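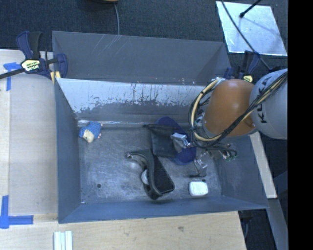 **What is the job?** Sorting mixed small things out of bins, by hand, and writing down what each one is.

Grumilton is looking for two part-time sorters for our returns and lost items room in Illton. We receive bins from bus stations, schools and hotels. In one bin there can be a phone, a plush toy, something small and white that needs a second look, and a piece of plastic which came off something else. Your work is to take the things out, decide the group, put a label and place each thing on the correct shelf.

## What you will do

- Empty and sort the bins of the day, usually 22 per shift
- Write a short line for each thing in our list (color, kind, any damage)
- Put phones in the locked cabinet before the break - always, also when the bin is not finished
- Wipe the bins and the tables at the end

The list for November had 2196 lines, so a clear handwriting or quick typing is welcome.

## What we ask

You can stand for most of a four-hour shift and lift a full bin together with a colleague. You read and write simple English. Experience in a warehouse or a shop is good but not required. Fares Mansour will work beside you during the first week and show you the groups, which are 64 and not all logical.

## What we offer

Five mornings a week, paid training, and a bonus of $300 after the first three months. Coffee is free. Parking is behind the Qudah building.

To apply, please write a few lines about yourself to Tiziana Guerra at the Grumilton front desk, and say which mornings you cannot work. A formal resume is not necessary.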